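Filed under: Home & Workshop Automation > Troubleshooting > Manipulation, simulated kitchens

Ticket 1019: Arm won't do the toaster job reliably (long, sorry)
Opened 30 April 2019
Status: open
Priority: whatever you'd give a man who wants his toast

Hello all. I've been told twice now to put this in a proper ticket and stop leaving it in bits all over the Stallum chat, so I'm putting the whole lot in one go. Grab a tea.

Quick background for whoever picks it up. I look after the kitchen tasks in the Stallum simulator, and the question the people at Greenberg want answered is a very plain one: can a machine do the boring jobs in a normal kitchen yet, and if it can't, which bit does it fall over on? They've got a canteen in Plondton and they'd quite like to know whether it's worth spending money on an arm in there or whether they should just carry on paying people. Fair question! I'd like to know too.

The job I picked is breakfast. Go to the counter, pick up a piece of bread, put it in a slot of the toaster, push the lever, leave it alone, put the toast in the bowl. (Yes, the bowl. Plates are a nightmare, they're so flat that the fingers can't get under the rim, and I gave up on them in January.) A small child can do this, if you let them near the toaster. My hope was that it would be the easy one and we'd be on to the washing-up by now.

The layout is the standard red kitchen from the Diltulham set, dark marble worktop, four-slot toaster up against the wall and the bowl right in front of it. I haven't moved anything from where the set puts it. Controller is the stock one, gripper is the stock one, and I've reinstalled everything once from clean just so that I could say I had.

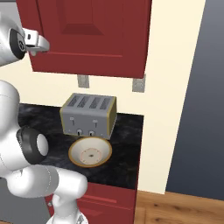
What goes wrong

I gave it 30 tries at the full job with the same start each time. It got all the way through on 2 of them. I was over the moon with the first one and then it did nothing like it again for ages.

The failures aren't all the same failure, which is what's driving me up the wall. If it did one daft thing every time I could fix the one daft thing. What I'm getting is a mix:

- It lines up for the slot, comes down a whisker off, catches the bread on the edge of the toaster and pushes the whole toaster backwards into the wall.
- It gets the bread in nicely, then can't get at the lever, as the bowl is in the way of the wrist. It tries to go through the bowl. The bowl does not agree to this.
- It plans a path up and over and clouts the cupboard.
- It wanders off. No error, no collision, the log says it's happily carrying on, and it's looking at something that has nothing to do with breakfast.

That last one is my favourite and also the one I understand least.

Things I've tried so far

1. Moving the start pose back from the counter. Helped with the cupboard, made the slots worse. The arm comes in at more of a slant and the bread goes in crooked.

2. Slowing it right down. I thought this would sort the slots out, and it did make them a bit better, but now a full run takes so long that you could have walked to the shop for a croissant. Greenberg did ask me about speed on the last call and I changed the subject.

3. Telling it to do the lever first. Just to see! It can press a lever perfectly well when it starts from the right side and the bowl isn't there. So the pressing is fine. It's getting to the pressing that isn't.

4. Sliding the bowl along the worktop before each run. Everything gets better straight away. And I've been told off for this, quite rightly, because in a real kitchen people leave the bowl in front of the toaster. That's where bowls live in my house. If the arm only works once a human has been round and tidied up for it, then the human might as well make the toast while they're there.

5. Asking the arm to slide the bowl itself first. Promising, but it's one more step to go wrong, and it does go wrong. It has a habit of closing the fingers on nothing beside the rim and then setting off with great confidence carrying no bowl at all.

6. Reading the manual. All of it. I learnt a fair bit about licensing.

Where I've got to with the wandering off

I went back through the hand view for the runs where it drifts, one step at a time, and it took me most of an afternoon. My working idea is that it's losing its place when it gets too close to things. From a distance it has loads to go on: edges, corners, the toaster, the line where the worktop meets the wall. Get the hand right up to something big and plain and all of that goes. You get one great slab of colour and hardly a feature anywhere.
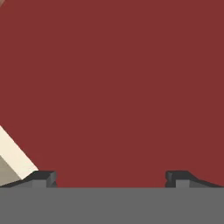
And once it's got nothing to go on it has to guess, and it guesses badly, and every step after that is built on top of the bad guess. People don't do this. I can put my nose against a cupboard door and still know the toaster's down there to one side, and I don't think I've ever had to think about it. The arm as it stands has no memory of the kitchen beyond a couple of steps, so when the view goes plain the kitchen may as well have vanished.

I tested the idea in a rough sort of way. I gave it the fixed room view as well as the hand view, and it wandered off less. Not never, but less. Then I made it back the hand away whenever the picture got too plain, and that helped as well, though it looks very funny, like somebody who's walked into a room and forgotten what they came in for. With both switched on I stopped seeing the really long wanders. The catch is that backing away is exactly what makes it clout things behind it, so I've swapped some of one failure for some of another.

What I'd like from support, please

First, is there a setting for how long it remembers what it's seen? I've found one with a hopeful name in the config but changing it doesn't do anything that I can spot. If it's a leftover from an old version, say so and I'll stop fiddling.

Second, can the planner be told that the toaster is a thing that slides? It seems to treat it as bolted down right up to the moment it shoves it, and then it's surprised.

Third, has anyone managed the lever with the bowl left where it is? I'd take any trick at all. Coming in from the side, using the back of a finger, an elbow, I don't mind.

My opinion, for what it's worth

I know this isn't what a ticket is for but the Greenberg lot will read it, so here goes. I don't think it's ready for the canteen. I do think it's nearer than my numbers make it look, and I'd hate for somebody to see two passes and bin the whole thing. Each little piece works. It can pick up bread, it can find a slot, it can press a lever. Put them in a row in a kitchen where somebody has left things lying about and it comes apart, and I reckon that's the true state of household robots at the minute.

Shop-floor work is another matter. I did a stint at a packing line years ago and everything there was put in the same place every time, on purpose, by people whose job it was. An arm would love that. The arm in this ticket would probably do all right there tomorrow. A kitchen is the opposite sort of place, it gets rearranged by hungry people several times a day and not one of them tells the robot.

I'm going to carry on with the two-view setup and try a wider approach to the slots. Logs are in the usual shared folder, under the ticket number. If anybody wants the runs with the bowl moved, I've kept those in their own folder so they don't get mixed in with the proper ones.

Comments

slowcooker
The setting you found is a leftover. It was meant to be taken out and wasn't. There's a newer one in the perception section but it's off by default, and you have to restart the whole simulator after you change it or it just keeps the old value. Try that before anything else.

marmalade_dropper
Had the same shoving trouble with a kettle! I got round it by making the last bit of the approach straight down, no sideways at all. It means starting higher, so watch your cupboard.

tinopener
Your point about tidying up for the robot is the same with my robot hoover. I spend longer picking up socks than I ever did hoovering.

slowcooker
Oh, and for the lever, no, never managed it with the bowl in place. If you crack it please post the pose.

Original poster
Ta, both. Restarted with the newer setting on and it's running now. Straight-down approach is next on the list, and I'll post the poses if I get a good one.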